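Boring cupboards are the best thing to happen to robot learning

I have spent a good part of September looking at the inside of a kitchen cupboard that does not exist, and I have rarely enjoyed a month of work more. It lives in a simulator called Stumthorpe, above a simulated sink, and it is as dull as kitchens get. I want to make the case for that dullness, and for the research method that has grown up round it.

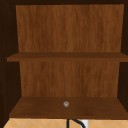 Opinion
By Rhonda Vachon
Saturday

The fashion in household robot demos is for clutter. Pile up the mugs, throw in a cereal packet, let the arm fish something out, cue applause. I like those films as much as anyone! But when the arm drops the mug, what have you learned? It could be the grip, the lighting, the mug, the thing next to the mug. You end up arguing over a coffee about which it was, and the person with the loudest voice wins.

The method Zihan Dai and Mirko Colombo have been working on goes the other way. They call it Gorwood, after the street where they first sketched it out, and the idea is easy to explain. Take a kitchen scene. Strip it back until there is almost nothing in the cupboard, one small round thing on a wide brown shelf, say. Run the robot's policy. Then change a single item, or remove it, and run the policy again from the same start. Keep going, and you get a map of what the robot pays attention to.

They did this 1065 times with one policy, and the result made me laugh out loud. In 77 of those runs the arm reached into a bare cupboard as though something were there to be picked up. It had learned that cupboards contain things. Fair enough, most of them do, but a robot that gropes about in an empty one has learned a habit where it ought to be looking. You would never catch this in a cluttered scene, where a hopeful grab nearly always touches something.

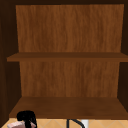
Both compartments empty, with what appears to be the gripper low on the left. Simulated view.

What I love is how cheap it is. Osvaldo Marras, who runs the machines at our end, had the whole batch through overnight and was grumbling by breakfast that he wanted more. Doing the same on a real worktop would mean somebody putting the same small object back in the same spot, over and over, until they lost the will to live. In simulation the reset is perfect and free, and it goes back to exactly where it was.

The usual complaint is that none of this is real. Sandro Santoro put it to me quite sharply: the wood grain is blurry, the light is too even, and a policy that behaves itself in there may fall to bits in his mother's flat. He's right about the grain. I think he's wrong about what follows. A test that finds a fault in an easy room has found a fault, and I'd want it fixed before anyone carried the robot up his mother's stairs. Passing is a different matter, and I wouldn't call a pass in Stumthorpe proof of anything much.

I do have worries of my own. The method only covers 4 kitchens so far, and they all share a certain tidy look -- I'd like a door hanging off, a warped shelf, a bit of damp. And deciding what counts as "one change" is harder than it sounds. Move an object and you move its shadow too. Zihan and Mirko treat that as a single change, and I'm not sure they should.

Still, I would take 1000 plain cupboards over another glossy demo reel. If your group has a simulator and a spare night on the machines, try it on whatever policy you are proudest of. Start with the shelves bare, and watch where the arm goes.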